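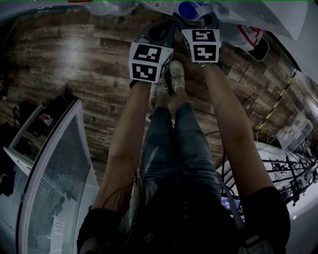

Handout 3: Clearing and carrying before you clean

Cups are where I always start, and I'll start there with you too. Before anyone touches a cloth or a mop, I want every drinking thing in the room dealt with: cups, glasses, bottles, the big jugs, all of it. A blue cup down by your feet on old planks like these is exactly the kind of thing that gets kicked over while you're admiring your work on the table. So look down first! I spent my first January at Wattimena cleaning the same patch of floor over and over, all on account of cold tea, and I'd like to spare you that.

A word on shoes, as a few of you asked after the last class. Sneakers with the laces tied are fine by me. Sandals are not, at least on the days we move water.

The order of work

Walk the room once with your hands empty. Then do the floor items, then the low shelves, then the tabletops. Anisa Wijaya taught this unit before me and she went top down, which you'll find in the older handouts (I still have a pile of them if you want one). Both ways work. I go floor first when there are heavy things to carry later, and this week there are.

Small bottles can go together in a crate. Check the cap on every one - a quarter turn, just to feel that it's tight. Half-full ones get emptied at the sink, and please don't pour them into each other to save a trip.

Now the big jugs. A five-gallon jug of water weighs a bit over 40 pounds, and it's smooth and round and has no interest in helping you. If it's still wrapped, the bag is the last thing you should trust. Plastic film slides on plastic, so you think you've got a good hold and then you don't. Get one hand under the base and one around the shoulder, bring it in close to your chest, and bend at the knees when you put it down. 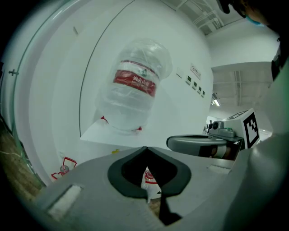

Fig. 2. Five-gallon jug in its bag, red label, with a small water bottle for comparison.

Look at how the bag bunches up into folds. When you set a jug like that on a table, smooth the bag out from under the base first or it'll sit crooked. Then check the tabletop for little bits and pieces. White surfaces are kind to us here, anything yellow or dark shows up right away.

Marlina Nair asked whether to take the bag off before storing. At Jallton we leave it on until the jug goes onto the dispenser, and then wipe the neck before opening. If your workplace has its own rule, follow that one.

For next time

Pick one room at home and clear it floor first. Write down the order you did things in and how long it took you (mine took 25 minutes, with a phone call in the middle). Half a page is plenty. Kartini Purba has the sign-up sheet for the lifting practice, 8 people per group, and you'll need to do that before the storeroom unit.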